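Pellden two-arm classroom kit — review after one term with the robotics club

Posted 11/22/23

Quick one as I've got marking to do. A few people on the teachers list asked what we thought of the Pellden kit so here goes. We're a senior high club, after school, mixed levels, one room, not much storage. Bought the kit out of the club budget, $3,130 with freight. The single arm version was $1,384 and I'll say up front that I nearly went with that and I'm glad I didn't.

What you get: two arms, two grippers, wrist camera brackets as files (print your own), power supplies, one very thin manual. No cameras. No table clamps worth the name. The clamps in the box slid on our table from the first session, so we went and got proper ones from the hardware store. Budget for that.

Setup

Slow. Allow two full sessions. The manual jumps from unpacking straight to calibration and leaves out the bit where you assign each arm an address. If both arms come up as the same address, unplug one, do the other, then swap. Valquíria Rezende in year 11 figured that out and wrote it on the inside of the box lid, where it still lives. Calibration itself is fine once you're in. 5 minutes an arm, less when the kids know the order.

Software installs clean on the school laptops, which I was not expecting. Colours in the menu are awful, grey on grey. There's a dark mode that is worse.

Brackets

Print them in whatever's loaded. Ours came out light blue and they've held up well. The tall angled one took two goes, first one warped off the bed. Use a brim. Screws aren't included and the manual calls for a size the holes don't fit, so drill out or reprint at a slightly bigger scale.

Cables are the real annoyance. The camera lead comes off the top of the bracket and wants to swing into everything. We strap it down at the mount and leave a loop so the wrist can turn. Too tight and it pulls the plug, too loose and it drags stuff around. Check it before every run. Seriously, every run.

In use

The project this term was sorting and unpacking — pick up an awkward thing, put it somewhere else, dont crush it. Students choose the objects. They choose badly on purpose, which is the right spirit. Plastic packaging is the hardest thing we've tried by a long way. It slips, it folds, and the camera gets nothing but glare off it. Blocks are easy. Cardboard is easy if it's standing up a bit and horrible when it's flat.

The grippers are better than I expected for the price. Fingers are slim enough to get under an edge. Grip force is set with a slider and the default is too high for anything soft, so knock it down to 30 and work up from there.

Teleop mode is what the kids like best. One drives, one watches the wrist view and calls it. Arguments follow. We swap after every attempt, otherwise the confident ones hog it. 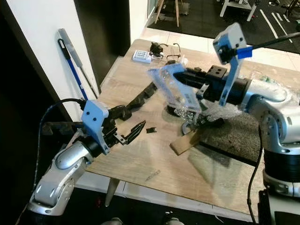
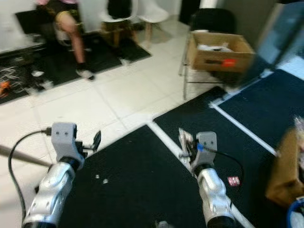 Reach and table space

Reach is good, too good for a small table. The two arms can knock into each other in the middle and there's no collision check in the basic software. You can set soft limits for each joint but it takes ages and they reset when you update. Save them to a file. We lost ours in August and had to start again.

Keep the table clearer than you think you need to. Mark out a work area with tape if your group is young. Ours are old enough to know and still leave stuff up the far end.

Lighting matters more than I'd have guessed. A shiny tabletop throws glare into the wrist cameras. We tried a cloth, it bunched up. A bit of carpet under the object works nicely and gives the grippers something forgiving to press into. Cheap fix, try the offcuts bin at any flooring place.

Noise

Fine. A low whine when holding a pose. You stop hearing it.

Support

Mixed. Emailed twice. The first reply was a link to the manual I already had. Second time I got Remo Kälin, who was excellent, knew the address problem straight away and sent a corrected page the same afternoon. Ask for him if you can. The corrected page still isn't in the download as of this week.

Versus the others

We had the Tineo arm on loan last year. Nicer build, much nicer manual, but one arm only and the gripper is sold separately. For a demo on open night I'd take the Tineo. For a club where you want more than one kid busy, Pellden.

Haven't used the Kakakhel one so can't comment, please stop asking lol.

Gripes, short list

Clamps are rubbish.
Manual missing the address step.
Bracket screws wrong size.
Soft limits wiped by updates.
Grey on grey menus.
Power bricks are huge and need their own board.

Good stuff, also short

Two arms for the money.
Slim fingers.
Spare parts can be bought one at a time, we've replaced a single gear and it came quickly.
Wrist turns far enough for proper unpacking jobs.
Software ran on our old laptops without a fight.

Would I buy it again? Yes, with better clamps in the order from day one. If you've never run a club before, maybe start with something smaller, becuase the first fortnight is a lot of you under the table with a torch.

Next term we're entering the Nilunness schools round, object handling catagory. If anyone has a soft limits file for the two-arm setup they're happy with, send it through and I'll swap you our bracket files with the holes fixed.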